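Progress report to the Jayawardena Fund
Linen and textile reuse in the Clostano guest apartments
Second period, ending January
Prepared by Cornel Pop, Wullari Housing Services

1. What the grant covers

The Fund is paying for the sorting, repair and reissue of household textiles in the furnished apartments we run at Clostano. The building has 28 apartments, let for short stays to families who are between homes. Each apartment is supplied with bedding, towels, table linen, cushion covers and curtains. Before the grant, anything stained or torn was thrown out at changeover and replaced from stock. The aim is to mend what can be mended, cut down what can't, and buy less.

The first report dealt with setting up the mending room and buying the two sewing machines. Those are done and I won't repeat them. This report covers the sorting work and the first full round of apartments.

2. Work done in this period

We have now been through every apartment at least once. Sorting is done in the apartment itself, at the table, before anything goes down to the laundry. In the first period we carried everything to the basement in bags and sorted it there under the strip lights. We missed a lot of thin patches and small holes that way, and some pieces were washed, dried and ironed before someone noticed they were past use. Daylight makes a large difference, particularly with striped and patterned cloth, where a pulled thread is easy to overlook.

The method is now as follows. The piece is opened out on the table, looked at on both sides, and put into one of four groups: reissue, wash and reissue, mend, or cut down. A tag goes on anything in the last two groups. The tag gives the apartment, the kind of piece and the fault. The tags are plain card and cost almost nothing, but the pins we bought first left marks in the finer cotton, so we have changed to loops of thread.

Most of the apartments have a table close to the balcony, and that is where the sorting is done when the weather allows. The few on the north side are darker and we use a desk lamp there.
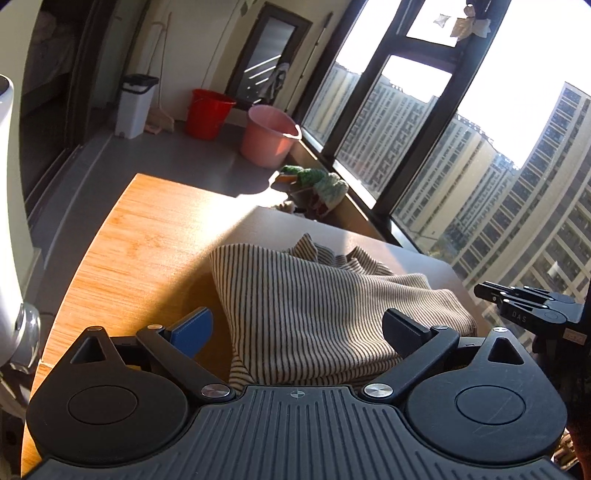 Striped cloth has been the largest single group for mending. It came in with a bulk purchase some years ago, in several weights, and was made up into whatever was needed at the time. The lighter weight has worn badly at the folds. The heavier weight is good and will last several more years with new hems. Because the two look alike when crumpled, staff were asked to feel the edge of each piece and check it against a sample card. The sample cards hang inside the linen cupboard on each floor.

Of the pieces tagged in this period, 62 have been mended and returned to the apartments. A further 64 are waiting. The backlog is larger than planned. One of the two sewing machines was out of use for most of a month with a fault in the foot pedal, and the repair shop had to order the part twice.

3. Cut-down pieces

Cloth that can't be mended is cut into smaller items. So far we have made napkins, drawstring bags for clothes pegs, dust cloths and some small cushion covers. The napkins and the peg bags have gone into the apartments and are being used. The cushion covers were less successful. The cloth taken from old sheets was too thin and the seams began to open after a few washes. We have stopped making them from sheets and will only use curtain remnants in future.

Dust cloths are made from what is left. The cleaning team has enough now, and I have asked the mending room not to make more before the summer.

4. Furniture and storage

A small part of the grant was set aside for storage. Nudwood supplied the shelving for the linen cupboards and it has been fitted on all floors. The shelves are deeper than the old ones, so bedding can be folded in thirds and stacked with the fold facing out. Staff find the right size more quickly and there is less pulling from the bottom of the stack.

The lower shelf in the second-floor cupboard had to be moved up to clear a pipe. Nudwood did this without charge.

We had also intended to buy a folding table for the mending room. The room is narrower than the drawing showed and a table of the size we wanted would block the door to the drying area. For the present we are using a board across two trestles. I would like to keep this money in the budget and decide in the next period.

5. Staff

Two of the changeover staff now do the mending as well, on Tuesday and for part of one other day. Both had sewn before. The rest of the team had a short training session on sorting, which was repeated for those on the late shift. The most common mistake at the start was putting stained pieces into the cut-down group too early. Many stains came out with a longer soak. The instruction is now to wash once before deciding, unless the cloth is torn.

Sorting in the apartment adds time to each changeover. This was expected, but on days when several families leave together it is hard to fit in. On those days the cloth is left folded on the table and sorted the next morning, provided the apartment isn't needed that night.

6. Spending

Spending is within the budget for the period. Thread, needles, tape and tags came to less than planned. The pedal repair wasn't budgeted and was paid from the maintenance line. We bought no new table linen at all in this period. New pillowcases were needed, and we ordered 100 of them in plain white, which are easier to replace one at a time than a pattern.

The detailed figures are in the spreadsheet sent with this report. The shelving invoice appears under the first period because it was dated then, although the work was finished in this one.

7. Problems and changes

The backlog in the mending room is the main concern. With both machines running we expect it to go down, but I can't promise it will be cleared by the next report. If it isn't, I would propose sending the curtains out and keeping the smaller work in the building.

The tags are sometimes lost between the apartment and the basement. We are trying a separate bag for tagged pieces, in a different color from the laundry bags.

A few families have asked whether they may take a mended cloth or a peg bag with them when they move on. We have said yes in each case. I have not been recording these and will start to do so.

8. Next period

Clear as much of the waiting mending as possible. Sort the curtains, which have only been looked at in place so far. Decide on the table for the mending room. Write the sorting method up on one page, so that it can be used at the other Wullari building if the management there wants it. Check the sample cards, as several have faded where the cupboard door is left open.

I would be glad to show the mending room and one of the apartments to anyone from the Fund who would like to come. Mornings are best.

Cornel Pop
Wullari Housing Services, Clostano

Contact | © Wullari Housing Services | Back to top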